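Clube de robótica Broltdale - dicas de bancada

Caderno da equipe Vima, prova de montagem de PC. Anotado correndo entre um treino e outro, desculpem a letra.

Antes de ligar o braço
- Gabinete deitado, tampa lateral fora, cabos pra longe do soquete.
- Trava do soquete aberta ANTES de rodar o programa. Em fevereiro perdemos 2 treinos por causa disso.
- Suporte impresso bem preso na bancada. Se mexe um tiquinho, tem que refazer os pontos todos.
- Pulseira antiestática. Sempre.
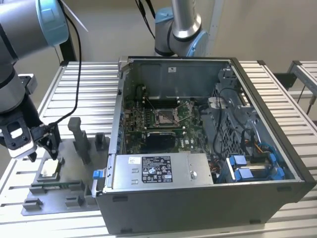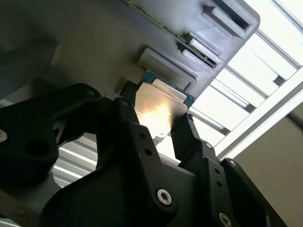
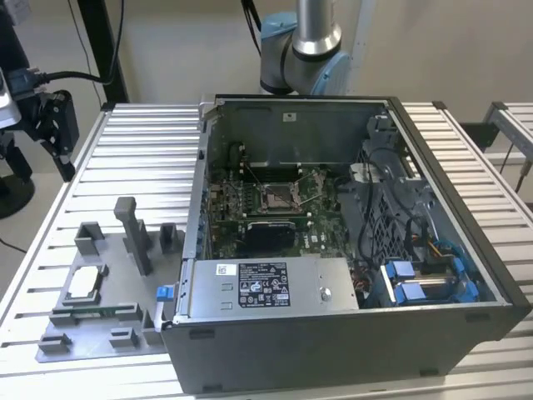 Treino com o processador e o suporte cinza.

Folha da Oficina - n.º 3 - 19 mar 2026 - p. 2

Na hora de pegar o chip
- Pela borda, nunca pelos contatos. Força da garra no mínimo e sobe aos poucos.
- Velocidade baixa perto do soquete. No ar pode correr, ali não.
- Conferir o triangulo do canto. Torto não entra, e não adianta empurar.
- Soltou, espera, só depois recua o braço.

Memória
- Pente deitado no encaixe, sempre do mesmo lado. O chanfro manda.
- Pegar pelo meio - pela ponta ele gira.

Limpeza
- Pincel seco no pó. Pano molhado não!!
- Parafuso caiu dentro do gabinete, para tudo e acha.

Salvar o programa no Latix com nome decente, "teste_final_novo" não vale. Cópia na pasta Phan também. Quem usar por último desliga a régua e guarda os chips na caixinha.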